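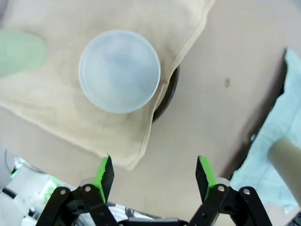

Skolano Song Contest

The Skolano Song Contest is a televised song competition held each August in the lakeside town of Skolano. It is often called the oldest regional contest of its kind, a claim that rests almost entirely on the organizers' own programs. No recording or press notice from the first two editions has been found, and the earliest surviving scoreboard belongs to the third.

Origins

The usual account credits the bandleader Virgilio Samonte with starting the contest after a dance night at the Belmonte, the hotel where the early editions were held. Samonte told the story in several interviews, and the details moved around. In one version he was asked to fill an evening when a touring orchestra failed to arrive. In another he had planned a contest for years and already had the rules typed. The hotel's booking ledger lists a "song evening" under his name but says nothing about judges or prizes.

Format

Each edition has 12 entries, sung live to a backing track. The live orchestra was dropped when the show left the Belmonte for the Lindau, a converted ice rink with seats for 3000. Organizers have described most editions at the Lindau as sold out. Ticket records have been released for only one of them, and they show the upper stand closed.

Half the result comes from a jury and half from a phone vote. Jury scores are published by song, never by juror, so it is impossible to tell how far the members disagreed. Phone totals are given only as rankings. Songs may not be released before the show, although the rule has been applied unevenly – at least two winning songs had been played on local radio beforehand without penalty.

The "Stilness" dispute

The best-known entry is "Stilness," a slow ballad that finished second. The odd spelling is sometimes explained as a play on a family name. The songwriters' registration form has the word spelled both ways, which suggests a typing error that was later defended.

Supporters have long said that 200 phone votes for the song were lost when a line failed. The figure first appeared in a fan newsletter, with no source given. The broadcaster confirmed a fault lasting part of the voting window but said every call was later recovered. Neither side has produced the call log, and the winning margin was never made public.

Influence

Publicity material says the contest has launched 50 recording careers. The list behind that number includes backing singers, people who had released albums before taking part, and one performer entered under two stage names. A shorter list of acts who signed a first contract within a year of appearing would be more useful, but none has been compiled.

This article was last reviewed on 12/12/2020.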